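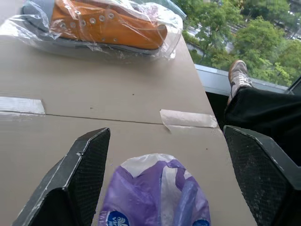 Orange canvas sneaker in a clear plastic bag

4. Setting up Disto for group play in Kumdale

This section explains how to prepare the Disto add-on before you join a group. It is assumed that you have installed Disto as described in the previous section, and that you can see its button beside the minimap. If you play alone most of the time, you can skip to the part about key bindings.

Before you start

Close Kumdale completely. It is not enough to return to the character screen, as the game writes its settings only when it exits. On a slow disk, please wait around 20 seconds after the window disappears before you open any of the files.

Make a copy of your Profiles folder and keep it in another place. Disto does not make backups by itself.

Creating a group profile

1. Start the game and log in with the character you want to use. Choose a safe location, for example the inn at Dornance.
2. Click the Disto button and open the Profiles tab.
3. Click New, then type a name. Use only letters and numbers. Spaces are accepted, but they are removed when you share the profile with other players.
4. Under Role, select Healer, Guard or Damage. The role decides which bars are shown first. You can change it later without losing the positions of the bars.
5. Click Save, then Reload. The screen will be black for a short moment.

Note: Each character can have two group profiles. If you need a third one, you must first export one of the old profiles to a file and delete it from the list.

Placing the party frames

6. Open the Layout tab and click Unlock. The party frames now have a yellow border, and they can be moved with the left mouse button.
7. Drag the frames to the place you like. Many healers prefer them in the lower middle, close to the character – but please leave enough room for the cast bar.
8. To change the size, hold Shift and turn the mouse wheel. All four party frames change together. It is not possible to make only one of them bigger.
9. Click Lock. If you forget this step, a click on a party member will move the frame and the spell will not be cast.

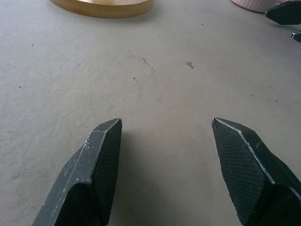
After the frames are locked, test them before you enter a real dungeon. The training yard in Policarpio is good for this purpose, as the practice companions there take damage all the time and no entry fee is asked.

Caution: Do not press Reload while you are in combat. The frames can stay hidden until the fight is over, and the spells bound to them will not work.

Key bindings

10. Open the Keys tab. Move the mouse over a party frame and press the key you want to use for it.
11. If the key is already used by Kumdale, a red text is shown. Press the key again to replace the old binding, or Escape to keep it.
12. Click Save. Bindings belong to the profile, so the second profile has its own set.

Note: Mouse wheel bindings do not work in the world map. This is a limit of the game and we cannot correct it from our side.

If the frames do not appear

Check that Show in Party is marked in the Layout tab. Then check that the standard frames of the game are turned off in Options, Interface, Group – when both are active, the standard ones are drawn on top. If you use a second monitor, the frames may be outside of the visible area. In that case, type /disto center in the chat and press Enter.

Section revised by Karine Lavoie, 18 November 2022. Sharing profiles with other players is explained in section 5.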